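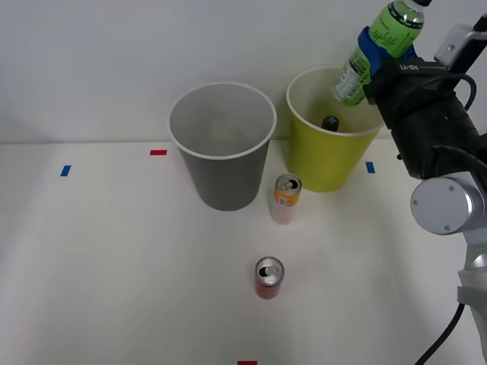
Yannick Besson: So the gray one is trash and the green one is bottles? I've had three different two-bin setups at home and every one turned into two trash cans. Color doesn't teach anybody anything.

ZinashT
Thread starter

Green is plastic bottles, gray is cans. Trash goes under the sink like always. I'm trying the pair on a table because we go through a lot of drinks at the Hodthorpe office and it all ends up in one bag, which I then get to pick through on Friday.

I don't expect much from it either. I've read the posts on here where somebody buys a matching set and is a new person by the weekend. I'd like to know if small and out in the open beats big and behind a door.

D_Matousek

Small is the problem. What happens at the end of a lunch meeting with 14 people? You'd fill that green one with a few bottles and then the rest get left next to it.

Also, gray for cans and yellow-green for bottles is going to confuse anyone whose town does it some other way. Where I live the yellow lid is paper.

ZinashT

Nobody here is hosting 14 people at that table, it's for the afternoon stuff. But I take the point on color. I may put a word on the front of each. 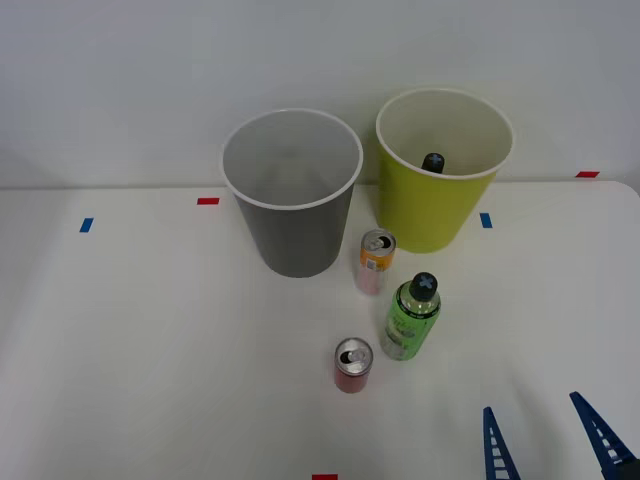 Do cans need to be rinsed before they go in?

A quick swish is enough for most haulers, and an empty can with a few drops left in it usually gets taken anyway. Check the sheet your own hauler sends out.

hudec_r

I'd go further and say rinsing is the whole game if the bins have no lid. Open top, sugar, August. You will have ants. I kept open bins in my garage for one summer and I'm still finding them behind the paint shelf.

ZinashT

Emptied daily, though. How long did yours sit?

hudec_r

OK, a week. Sometimes more. Still.

stetsiuk_home

The ants thing is real but it's the caps that get me. Half the guides say leave the cap on the bottle, half say take it off, and the old magnet on our fridge at work says to put caps in a separate jar. A jar! Who has been emptying the jar?

D_Matousek

Cap on. Loose caps are too small and drop through the sorting line at a lot of places. Squash the bottle, cap back on, done.

stetsiuk_home

That's what my hauler says now. In October it said the opposite. I don't trust any rule with a shelf life that short.

Yannick Besson

Squashing is where I get off the bus. If you're somewhere with a deposit machine, a flattened bottle may not scan. So "squash it, cap on" is good advice for one street and costs you money on the next one.

ZinashT

No deposit here, so I could squash. I haven't been. A whole bottle stands up in the bin and its neck pokes up by the rim, and people can see what goes in there without reading a thing. That's the one part of this I sort of believe in.

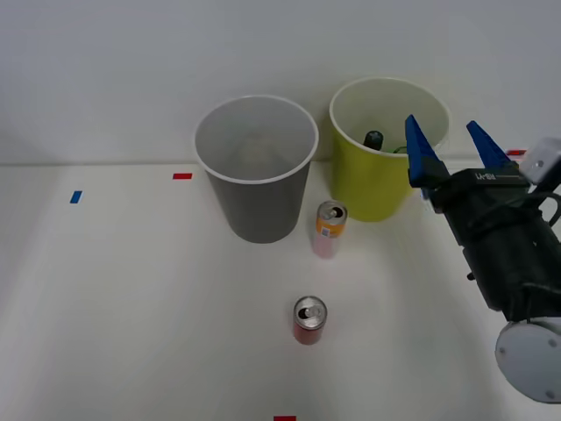
Dark bottle in the yellow-green one, gray one still waiting for its first can.

hudec_r

And the cans are on the table. Which is my experience exactly. People will walk a bottle over because it's big and in the way, but a can they'll leave forever. There's always a last sip in it that they claim they're coming back for.

ZinashT

Ha, fair. Opened cans do hang around. I've started asking "is this dead?" and it's not making me popular.

D_Matousek

Move the gray one closer to where people sit. You've got cans as the thing they're slowest to give up, so make that the short reach. I'd do that before I put labels on anything.

Yannick Besson

Or get rid of one bin. Mixed recycling is picked up mixed in plenty of places. If your hauler takes it all in one cart, you're sorting for fun. Did anyone check that before buying? I see people on this board spend real money on the Shetty three-section thing, and then it all gets tipped into the same truck.

ZinashT

I did check. Cans and plastic are separate carts at our building, cardboard is a third. Wrong stuff in the can cart gets a sticker and they leave it at the curb. We got two stickers last year.

Yannick Besson

Then I withdraw that bit. The rest stands.

stetsiuk_home

Has anybody used the Lalero liners in small round ones like these? The pack of 200 looks cheap but I can't tell if they'd fit or bunch up at the bottom.

hudec_r

Used them. They slide down as soon as anything heavy goes in. I gave up after 23 and gave the rest to my sister for the bathroom. With a rolled rim you might get a better grip, but I wouldn't buy the big pack to find out. For bottles and cans you don't need a liner, just wipe the thing out.

D_Matousek

Agree on no liner. A plastic bag inside a plastics bin is one more thing that has to be pulled out at the other end. 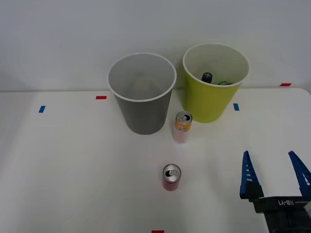

Red can up front, the orange-topped one nearer the back. Gray one empty.

ZinashT

I'm going to swap the two around, gray one to the front edge, and leave it like that for a few weeks. No labels yet. If the can cart gets another sticker I'll come back and say so.

Yannick Besson

You'll get the sticker. But do post it.

stetsiuk_home

Still want an answer on the jar of caps, if anyone has one at work.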